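Small exporters need the rules in one place

The debate on trade is still mostly a debate about tariffs, which are easy to print in a table. For a small firm selling abroad, the tariff is often the cheapest part of the job. The labels, test reports and forms cost more, and they change more often.

Take Gustholm, a town with a good number of small makers of paper goods, soap and preserves. A firm there that wants to sell in Flirkidside has to show that its packaging meets the local recycling rule. The rule is fair. The trouble is that the same packaging has already been tested at home, to nearly the same standard, and the result is not accepted. The second test costs 200 euros for each product line. A large company will hardly notice. A workshop with two staff may decide not to bother.
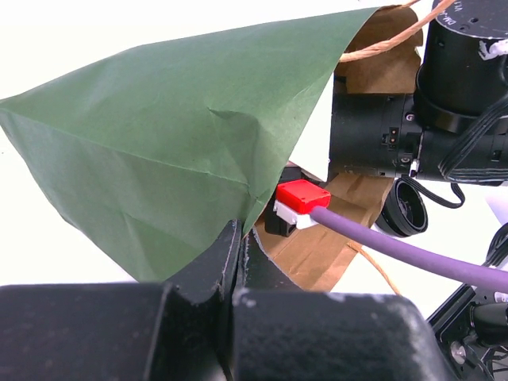

Green paper and a brown paper bag with a twisted handle.

I have no quarrel with strict rules. People have a right to know what is in their food and what their wrapping is made of. My complaint is with rules that are hard to find. Importers in Flirkidside must look at two separate registers, run by different offices, and the entries don't always agree. When they differ, the goods wait at the port and the seller pays for storage.

The Clomitetti scheme was meant to fix this. It asked both sides to publish every product rule in one list, in plain language, with a date for each change. Some 200 rules went in during the first year, and then the work slowed down. Food contact materials are still missing, and so are most textiles.

Governments should finish that list before they open another round of tariff talks. They should also accept each other's test reports where the standards match, and say openly where they don't. Neither step would lower protection for buyers. Both would cost less than the support grants now offered to small exporters, many of whom spend the money on advisers to explain the forms.

Głowacki Papers, July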